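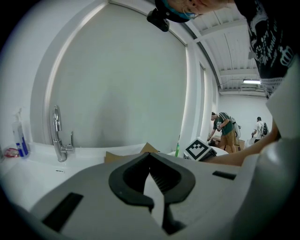 The gripper's-eye view by the sink, hand and marker box up ahead.

I'd been promising myself a trip to the Danuddale open afternoon for ages, and this September I finally got on the bus and went. They had two hand-held grippers out for visitors to try, the Plakow and the Cheon, and the idea was that you'd use both on the same jobs and then tell them what you thought. I had plenty of thoughts!

Elin Pugh met us at the door with name stickers and a sheet of house rules, and then handed us over to Min-kyu Shin, who knows the Plakow inside out. It's a big grey lump of a thing with a black U-shaped mount in the middle, and the camera sits so that you get the body of the gripper filling the bottom half of the view. I thought that would drive me nuts. Half the picture is tool! But after a few tries I was using the curve of the housing to line myself up, a bit like the hood of a car when you're parking.

The lens is very wide, so straight edges come out bent (look at the molding on that wall panel behind the faucet). Min-kyu says the bend doesn't bother the tracking, and the black-and-white marker on the white box is there to give the software something to hang on to. I asked what happens if somebody's arm gets in the way, and he said to try it and see. So we did, several times, and the position readout on the laptop wobbled and then settled down again. The Cheon took longer to settle. I'm not going to pretend I ran a proper test, but Helge Magnusson was standing next to me and saw the same thing.

The Cheon is lighter, and my wrist was grateful. Its camera sits higher and looks down past the fingers, so you see more of the counter and less of the gripper. Great for picking up sponges. Not so great for tall stuff, where I kept knocking the top before I'd noticed it was there. The trigger is also stiffer than I like, though Helge has hands like shovels and thought it was perfect.

We got 42 tries each (there's a tally sheet, very serious) and I dropped a lot more with the Cheon in the first half than the second, so some of that is just me learning. With the Plakow I was fine from early on, apart from one cup I'd prefer not to discuss.

Price came up over coffee, of course. Alun Morgan told us the Plakow kit runs to 3,000 dollars with the camera and the Bolis controller box, and the Cheon is a good bit less if you already own a camera. I'd want to try the Cheon with a softer trigger spring before choosing. Alun wrote that down, so maybe next time.

If you go, eat first, because the coffee comes with one cookie. The bus back leaves from across the road at 5:15 and I only just caught it.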